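发件人：Noemi Esposito
收件人：madimon-i18n 邮件列表
主题：Re: [madimon-i18n] 数值控件的增减按钮与读屏标签：中文语言包的几处分歧
时间：21:40

各位好，

先引上一封的要点，再逐条回复。签名和重复的补丁正文已删去。

> 我把 Duda 分支上的中文语言包过了一遍，有 22 条字符串和主干不一致。
> 大部分是标点和空格，可以脚本处理。剩下的集中在数值控件上：
>
> (1) stepper.increase / stepper.decrease，主干译作“增加／减少”，
> Duda 分支译作“加／减”，两边都有人在用。
> (2) slider.valuetext 在主干里直接输出数字，分支里输出“第 N 档”。
> (3) 连续调节和分档调节共用同一个 key，英文没问题，
> 中文读出来别扭。
>
> 另外 Nukirham 那边的构建脚本对缺失的 key 不报错，直接回退英文，
> 所以读屏会在一句中文里突然读一个英文单词。建议 5 月冻结字符串
> 之前定下来，否则又要拖一个版本。

一、关于（1）

我倾向于保留主干的“增加／减少”，但理由和上次讨论的不同。上次争论的是长度：单字标签在窄屏上不折行。可这两个 key 从来不作为可见文本渲染，按钮上画的是加号和减号，字符串只进 aria-label，长度不构成约束。

真正要考虑的是读屏的断句。单字“加”“减”在我测的两套语音引擎里都会和后面的控件类型粘连，读成“加按钮”“减按钮”，语速调到 8 档以后基本分不清。双音节的“增加”“减少”首字声母和声调都不同，高语速下区分度好得多。

还有一点，标签里应当带上所调节的量。只读“增加，按钮”，用户如果是用 Tab 跳过来的，并不知道增加什么。建议改成带占位符的形式：

stepper.increase = 增加{name}
stepper.decrease = 减少{name}

{name} 由调用方传入，取该控件组的可见标签。调用方没有传的，回退到不带宾语的形式，同时在开发模式下打一条警告。占位符前后不加空格。如果 {name} 以拉丁字母开头，由格式化函数统一插入空格，翻译者不要在字符串里手工加，否则会出现双空格。

“增加音量”没有问题，“增加温度”在书面语里略显生硬，有人会想写成“升高温度”。我的意见是不处理。为每一种物理量单独配动词，key 的数量会翻几倍，而读屏用户要的是可预期的句式。

二、关于（2）

“第 N 档”只在分档控件上成立，这一点我同意。但分支里的实现有错：它把内部值直接代入 N，而内部值从 0 起算。一个共 4 档的控件，拨到最高时读出来是“第 3 档”，拨到最低时读“第 0 档”。前者误导，后者在中文里不成话。

改法有两种。其一，在组件里加 1 再传给格式化函数；其二，最低档单独给一个 key，内容为“关”，其余照内部值读。采用哪种取决于最低档的语义：如果最低档意味着停止输出，应当用第二种；如果最低档仍然有输出，应当用第一种。现在组件没有区分这两种情况的属性，需要加一个布尔值，我暂时叫它 zeroIsOff，默认 false，名字可以再议。

加了这个属性以后，valuetext 的取值顺序如下：

a. 调用方显式传入 valueText，原样使用；
b. zeroIsOff 为真且内部值为 0，使用 slider.off；
c. 控件为分档，使用 slider.step，代入加 1 或不加 1 后的序数；
d. 其余情况，使用 slider.value，代入数字和单位。

注意 c 里是否加 1 由 zeroIsOff 决定，不要再单独开一个属性，否则两个属性会出现无意义的组合。单位一律由调用方传入，语言包里不写死。百分号紧跟数字，摄氏度符号与数字之间是否留空格，沿用主干现有的规则，本次不改。

三、关于（3）

必须拆。英文的 “Adjust {name}” 对两类控件都说得通，中文的“调节{name}”用于连续量没问题，用于分档时更自然的说法是“选择{name}档位”。拆成两个 key 以后，英文包里两个 key 的值可以相同，不影响现有译者。其他语言的维护者请确认一下各自是否也有类似情况。意大利语没有，两处都用 regola 即可。

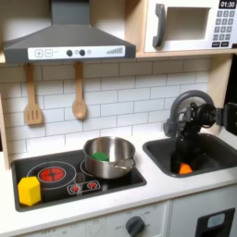
拆分之后旧 key 保留一个版本，标记为弃用，内部指向连续量的那个。Pluncombe 的主题包里有三处直接引用了旧 key，绕过了组件，需要他们自己改。我已经在他们的问题跟踪里留了说明，目前没有回应。如果冻结前仍没有动静，旧 key 就多留一个版本，不必为此推迟其他部分。

四、关于构建脚本的回退

这一条我认为优先级高于前三条。静默回退在可见文本里还能靠肉眼发现，在 aria-label 里几乎没有人会发现。并且回退出来的英文没有 lang 标记，中文语音引擎会按自己的规则去读，有的逐字母拼读，有的整段跳过。

建议分两步：

第一步，构建时对缺失 key 输出清单，不中断构建。清单按命名空间分组，stepper 和 slider 两组排在前面。

第二步，字符串冻结之后，对以 aria 开头的命名空间改为缺失即失败。可见文本仍允许回退，但回退时要在外层元素上补 lang="en"。

第一步的补丁我手头已有，改动不大，只涉及 Nukirham 脚本里合并语言包的那个函数。第二步需要先把命名空间整理好。现在有一部分读屏字符串散落在 common 下面，直接启用会漏检。

五、标点与空格

22 条里剩下的那些，请直接用脚本跑，不必逐条讨论。只提醒两处：省略号用六点的“……”，不要用三个半角句点，后者在部分引擎里会读成“点点点”；括号内全是拉丁字符时仍用全角括号，与主干现行规则一致。脚本跑完请单独提交，不要和前面几项的改动混在一起，否则以后查历史很困难。

六、测试

手工测试请至少覆盖以下组合：分档且最低档为关，分档且最低档有输出，连续带单位，连续不带单位。每种都要试两条路径，一是用方向键直接改值，二是焦点落在增减按钮上按空格。两条路径读出来的当前值必须一致。分支目前在第二条路径上不播报新值，原因是按钮点击后没有更新 live region，这是组件的问题，语言包改不了，我会另开一个主题。

反馈测试结果时请写明引擎名称、版本和语速，仅写“读得不对”没法复现。

对 zeroIsOff 这个名字有意见的，请直接回本主题；对句式有意见的，请附上建议的完整字符串，连同占位符一起写出来。

Noemi

--
madimon-i18n 邮件列表
退订请向列表地址发送主题为 unsubscribe 的空邮件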